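Drying Times of Household Cotton in an Unheated Room

Project report, second-year module in Building Physics
Gunārs Toom
Supervisor: Dr Baranauskienė
Submitted 31 October 2021

1. Background

Drying laundry indoors adds water vapour to the air of a dwelling. In small flats without mechanical ventilation this vapour tends to settle on cold surfaces, and repeated wetting of a wall or window reveal can lead to mould. Most advice given to tenants is to open a window while clothes are drying. The advice seldom says how far, or for how long, or what it costs in lost heat.

The project set out to measure how the drying time of plain cotton items changes with window opening and with the way the items are hung. It was carried out in a ground-floor room of the Borkier building, where the radiator can be shut off and the single window has a stay with fixed positions. Measurements were made in April, when the outside air was cool but above freezing.

2. Method

Drying was followed by weight. Each item was weighed dry, soaked, spun in a domestic machine and weighed again. It was then hung on a folding airer in the centre of the room and reweighed at regular intervals until it had returned to within 9 g of its dry weight. That limit was set by the kitchen scale, a Prilletti model, which drifted slightly when the room temperature changed. A check weight was placed on it before every reading.

Air temperature and relative humidity were logged by a Wirkell sensor fixed to a wooden post at the height of the upper rail. A second sensor was placed against the window reveal, where condensation was most likely to form.

Four arrangements were tested:

A – window shut, items hung singly
B – window shut, items folded over the rail
C – window on first stay, items hung singly
D – window on first stay, items folded over the rail

The starting relative humidity was set at 70 per cent in all cases. Where the room was drier than this, a tray of warm water was left in it beforehand and removed once the reading had settled. Where it was damper, the start was put off.

2.1 Test items

Only cotton was used. Synthetic fabrics hold much less water after spinning and would have needed a finer scale. Thick items such as towels were left out after a trial run, in which a single bath towel had not dried by the time the building was locked.

Seams, hems and waistbands dry later than single cloth, and a crease that is left in place acts as a double layer. Items were therefore shaken out and pulled flat by hand before hanging.

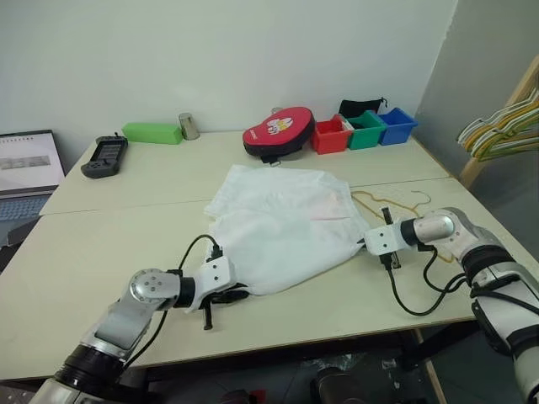 Figure 1. White cloth garment, crumpled, on a pale tabletop.

The total dry weight of the load was 2785 g. The same load was used throughout, and it was washed without softener, as softener residue is reported to alter the uptake of water.

3. Results

Arrangement C gave the shortest drying time and arrangement B the longest. Opening the window made more difference to the folded items than to those hung singly, which had not been expected. A likely explanation is that with the window shut the air between the folded layers stayed close to saturation, so that even a weak draught had a large effect.

The weight curves had the usual shape. Loss was nearly steady at first, while the surface of the cloth was wet, and then slowed as water had to move out from the thicker parts. The change between the two stages was clear for items hung singly. For folded items it was gradual, and no single point could be read off the graph.

Condensation was seen on the glass in A and B. In C and D the glass remained clear, although the reveal sensor showed a short rise in humidity after each load was brought in.

4. Sources of error

The room door was opened for every weighing, which let in corridor air. This affected the shut-window runs more than the others and probably made them look better than they were. Wind was not recorded. One run of arrangement D was discarded when the sensor battery failed, and it was repeated later under milder conditions.

Heat loss through the open window was not measured. It would have to be set against the saving in drying time before any advice to tenants could be drawn from the figures.

5. Further work

The tests should be repeated in winter with the radiator on. A balance that could weigh the whole airer in place would remove the need to handle the items, and would allow the door to stay shut during a run.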